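Finish notebook, Sunday, late
Kutthorpe tabletop, oil trials continued

Dark brown, fine grain, everything the Kutthorpe people asked for until they asked for it less shiny.

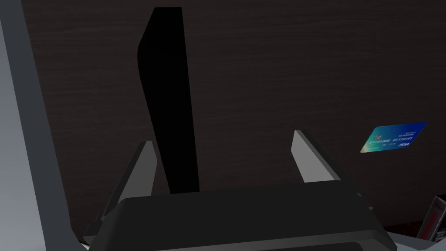

Major wants it on record that the second coat went on too soon, that the can says overnight, and that lunch is not a night. Noted. I would like it on record that the can was written by somebody with a bigger shop.

Test strips so far, all on offcuts from the same board:

Grevetico oil, thinned, 3 coats. Good color, smells like a salad. Still tacky after six hours by the window.
Grevetico straight from the can, 1 coat. Blotchy at the knots. Wiped back with a rag, blotchy everywhere, so at least it's even.
Varik hardwax. Dries fast, buffs well, costs 137 a can. I used it on the smallest strip I could find.

Water rings: left a wet mug on each for around an hour. Varik took no mark. The thinned strip has a faint ring that went away with more oil. The straight coat has a ring I expect to be buried with.

Total on the job is now 1,253, and the quote was written by me in a cheerful mood in April. Varik on the top, then, and Grevetico underneath where only the dog will see it.

To do: sand back to 180 — by hand near the edges this time. Lay the oily rags flat outside, please, and not in the bin. Find the lid for the second can.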